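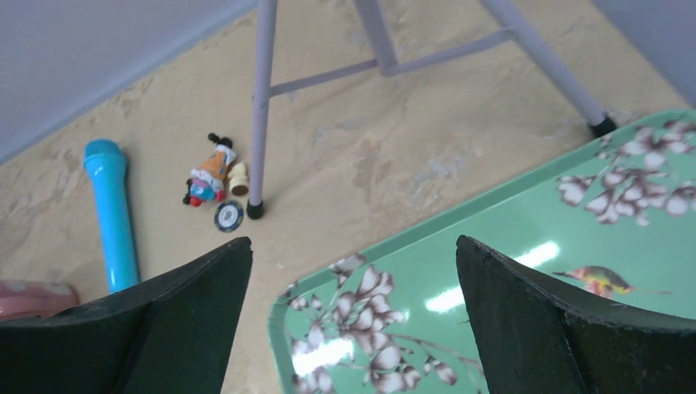
4. Serving and cleaning up

This section covers the Volosa countertop warmer after the first heating cycle. If you have not run the first cycle yet, go back to section 3.

4.1 Taking food out

1. Turn the dial to OFF. The amber light stays on while the plate is above serving temperature.
2. Set a tray or heatproof board next to the warmer before you open the lid. A tray with a raised lip is best for dishes with sauce.
3. Lift the lid by the center handle and tilt it away from you.
4. Take out the dishes one at a time, using oven mitts. Start with the dish closest to the front.
5. Close the lid if food is still inside.

Caution: Steam collects under the lid. Keep your face and arms back when you open it.

Caution: Do not put plastic, lacquered, or painted trays on the heating plate. Trays are for carrying and serving only.

Note: If you plan to serve for longer than one meal, leave the dial on LOW and take out only what you need. The warmer shuts itself off after 7 hours. To restart it, turn the dial to OFF, wait for the click, and turn it back to LOW.

4.2 Cleaning the plate

1. Unplug the warmer and let it cool for 54 minutes with the lid off.
2. Wipe up crumbs with a dry cloth.
3. Wipe the plate with a damp cloth and a little dish soap. Do not use steel wool or oven cleaner.
4. For burned-on spots, lay a wet cloth over the spot, wait, and wipe again.
5. Dry the plate fully before you put the lid back on.

Caution: Never put the base in water or in a dishwasher. The lid and the drip cup can go on the top rack.

4.3 Emptying the drip cup

The drip cup is at the back, below the cord. Pull it straight out, empty it, rinse it, and push it in until it stops. Empty it after every use, even if it looks dry.

4.4 Lid gasket

The gray gasket around the lid wears out with use. Replace it if steam comes out at the sides or if you see a crack. The replacement is part 462, sold in packs of 2.

1. Turn the lid upside down on a towel.
2. Pull the old gasket out of its groove, starting at the seam.
3. Wash and dry the groove.
4. Press the new gasket in with your thumb, flat side up. Do not stretch it.

Note: A new gasket may have a slight smell the first time it is heated. Run the warmer empty on LOW until the smell is gone.

For storage and moving, see section 5.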